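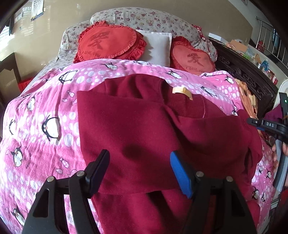
Vurside镇11月起单独回收旧衣物和床上用品

新闻 > 地方 > 环境与生活

2023年6月28日 本报Vurside记者站

Vurside镇政府本周公布,从今年11月开始,全镇的旧衣物和床上用品将和普通垃圾分开回收。居民可以把不再使用的衣服、床罩、被套、毛巾和窗帘装进专门的袋子,在规定的早晨放在家门口,由回收车取走。这项服务对住户不收费。

负责收集的是Grulik运输公司,负责分拣的是Hundent分拣厂。两家单位和镇政府签订的合同为期2年,到期以后可以延长一次。镇政府说,选择这两家单位的主要理由是距离:分拣厂就在旧火车站的后面,车辆不需要经过镇中心。

在这以前,Vurside的居民处理旧衣服的办法比较少。超市停车场旁边有几个铁皮回收箱,箱子经常是满的,下雨的时候放在箱子外面的袋子会全部湿透,只能当作垃圾烧掉。镇政府去年收到很多居民来信,其中一部分信要求增加箱子,另一部分信要求把箱子搬走。现在的方案是两种意见的折中。铁皮箱到11月底全部拆除,停车场的位置改为自行车停放处。

按照镇政府的估算,全镇每年扔掉的纺织品有300吨,大部分和厨余垃圾混在一起。混在一起的纺织品很快会发霉,分拣厂没有办法使用。新的服务在第一年的目标是收集100吨。镇政府环境科在说明文件里写道,这个目标不高,但是第一年最重要的事情是让居民习惯新的袋子和新的时间。 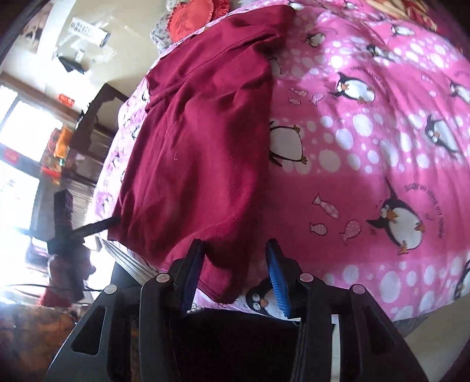 床罩和抓绒衣物都属于可以回收的纺织品。

哪些东西可以放进袋子,是居民在说明会上问得最多的问题。说明会上个月在镇中学的礼堂举行,原来准备的椅子不够,有些人站在后面听完了全部内容。根据会上发的单子,可以回收的有:各种外衣和内衣、抓绒衣、毛衣、牛仔裤、床单、床罩、被套、枕套、毛巾、桌布和窗帘。成对的鞋子也可以,但是要用鞋带绑在一起。

不可以回收的有:枕头和被子的填充物、地毯、床垫、单只的鞋、沾有油漆或者机油的工作服。地毯和床垫仍然按照大件垃圾处理,需要提前打电话预约。

对于有破洞和污渍的衣服,说明会上有过一段讨论。一位居民认为,把破的衣服交出去不太礼貌。分拣厂的代表回答,破的衣服也有用处,纯棉的可以裁成擦机器的布,羊毛的可以重新打成纤维,抓绒的可以做隔音材料。厂方只有一个要求,就是衣服必须是洗过的,并且是干的。一个潮湿的袋子放在车里一个上午,可以让旁边的袋子都有味道。

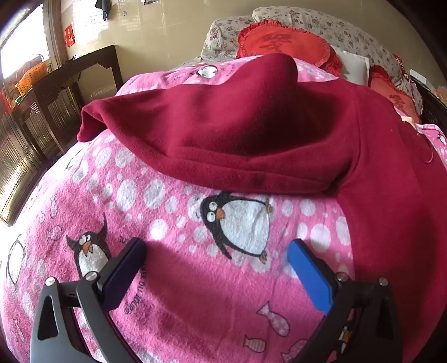

带有小块污渍的衣物,洗净晾干以后也可以交投。

抓绒衣在分拣厂是一个比较特别的种类。这种料子大多是聚酯纤维,穿久以后表面会起小球,二手商店一般不愿意收。可是它很轻,也很暖和,冬天的时候慈善机构对它的需求很大。Hundent分拣厂打算把抓绒衣分成两级,起球不严重的送到慈善机构,其余的切碎。厂方也提醒居民,拉链和纽扣请不要剪掉。过去有人好心地把拉链拆下来,结果这件衣服就不能再穿了。

儿童床上用品的情况正好相反。有卡通图案的床罩和被套在二手商店里卖得很快,经常在上架的当天就被买走。镇上的Kerr二手店表示愿意每个星期从分拣厂接收一批状态好的床品,价格由店方和厂方商定。Kerr二手店的收入中有一部分用来支付镇图书馆儿童阅览室的暖气费,这个安排已经有好几年,镇政府希望继续下去。

回收袋是绿色的半透明塑料袋,上面印有可以回收的物品清单。第一批袋子将在10月随水费通知单一起送到每户。用完以后,居民可以在镇政府一楼的服务台、邮局和图书馆免费领取。每次每户最多领取一卷。住在公寓楼里的居民不需要把袋子放在街上,每栋楼的垃圾房里会有一个带盖子的架子。

收集的时间表还没有最后确定。Grulik公司提出的方案是每个月收一次,河东和河西分开进行。河西的街道比较窄,大车进不去,公司为此买了一辆小型的电动车。镇政府要求车辆在早晨七点以后才能进入住宅区。有几位住在面包店附近的居民希望更晚一些,他们说那条路上早晨的车已经很多了。这个意见会在下一次镇议会上讨论。 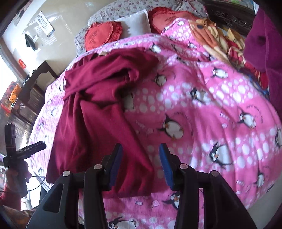
本页最后修改:发布当日17:40(补充了试点街道的内容)

在正式开始以前,有一个小范围的试点。试点选在河西的400户家庭,从9月初到10月中旬,其中包括磨坊路、桥头巷和旧学校后面的三条小街。参加试点的家庭已经收到通知信,信里有回收袋和一张简单的问卷。问卷不需要写姓名,填好以后可以投进镇政府门口的信箱。环境科希望通过试点了解三件事:袋子的大小是否合适,一个月一次是否太少,还有哪些东西最容易放错。

邻近的镇子在类似的试点里遇到过一个问题,就是有人在夜里把门口的袋子打开,挑走好的衣服,其余的散在路上。Vurside镇政府建议居民在收集当天的早晨再把袋子拿出来,并且把袋口打两个结。如果看到袋子被打开,可以给Grulik公司的服务电话留言,公司会派人来收拾,不需要居民自己处理。

费用方面,镇政府的说法是,新服务的钱来自垃圾焚烧费的节省。纺织品不再送去焚烧,镇里付给焚烧厂的费用就会减少。有议员在会上提出疑问,认为第一年的节省可能不够支付车辆和袋子的开支。财务科承认第一年会有一些差额,这部分由环境基金补上,居民的垃圾费在合同期间不会因为这项服务而提高。

此外,镇中学的家政课从秋季学期开始增加缝补的内容,学生将学习缝纽扣、补袜子和更换拉链。学校需要旧的布料做练习,分拣厂同意免费提供。有兴趣的成年人可以参加晚上的课程,地点也在中学,报名表在图书馆领取。晚上的课程需要自己带针和线,缝纫机由学校准备,名额有限,按照报名的先后顺序安排。

对回收清单有疑问的居民,可以在工作时间到镇政府一楼服务台询问。清单的大字版本也可以在那里领取。

联系编辑部 | 版权所有,未经许可不得转载 | 返回顶部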